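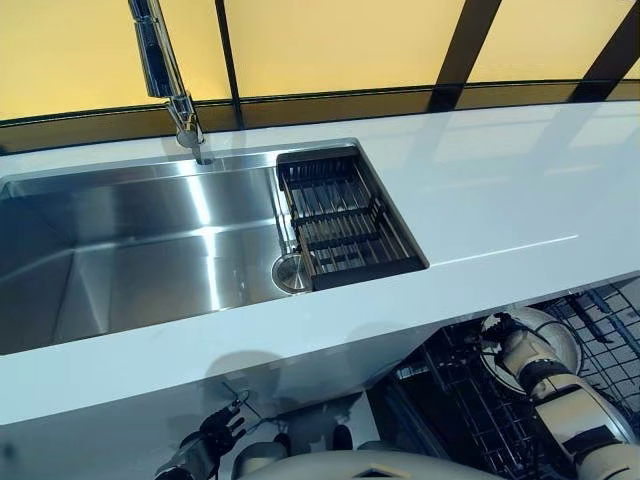 The hardness of the water in Stulport went up again this spring, and a lot of you have written in to ask what to do about it. The short answer is that hard water is safe to drink and a nuisance to clean up after. It leaves minerals behind wherever it dries. On a polished faucet with a tall neck, or along the flat bottom of a stainless steel sink, the spots catch the light and are easy to see. They build up just as fast in the places you don't look, mainly the water heater and the inside of the kettle.

The change comes from the switch to the Prothero well, which went into service in March while the old intake at Forklow is being relined. Well water picks up calcium and magnesium on its way through the rock. The old intake draws from the river and is softer. Once the relining is done the two will be blended, and the numbers should come down, though not all the way to where they were.
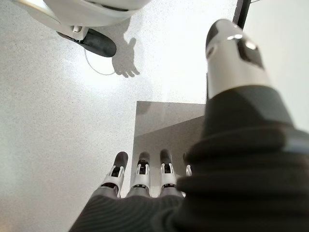
For spots on metal, plain white vinegar mixed half and half with water does the job. Wipe it on, leave it a few minutes, rinse well and dry with a soft cloth. Don't use vinegar on marble or limestone, and check with the maker before you put it on any other stone. Scouring powder will take the spots off too, but it scratches, and the scratches hold the next round of minerals.

Dalal Hamdan on the east side sent in her routine for spray heads that have started to dribble. She fills a sandwich bag with vinegar, ties it over the head with a rubber band and takes it off after an hour. She then runs the hot tap for a minute. Leave it on longer if the holes are badly clogged — but not overnight, as some finishes will dull.

Water heaters need more attention than they get. Most tank models should be flushed once a year, and twice is better on hard water. If yours rumbles when it heats up, there is probably sediment in the bottom. Samer Chamoun at Elterel charges $140 for a flush and is booking into July.

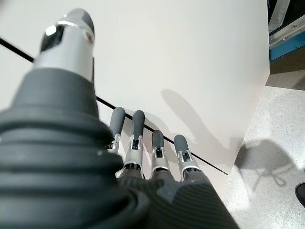
A whole-house softener is a bigger decision. The quotes readers have passed along start at $800 before installation, and salt is extra. Softened water also has added sodium, so people on a restricted diet may want to keep one cold tap on the untreated line.

Free test strips are at the front desk of the water office until 4 p.m. on Tuesday. Bring last month's bill. There were 52 packs left when we went to press.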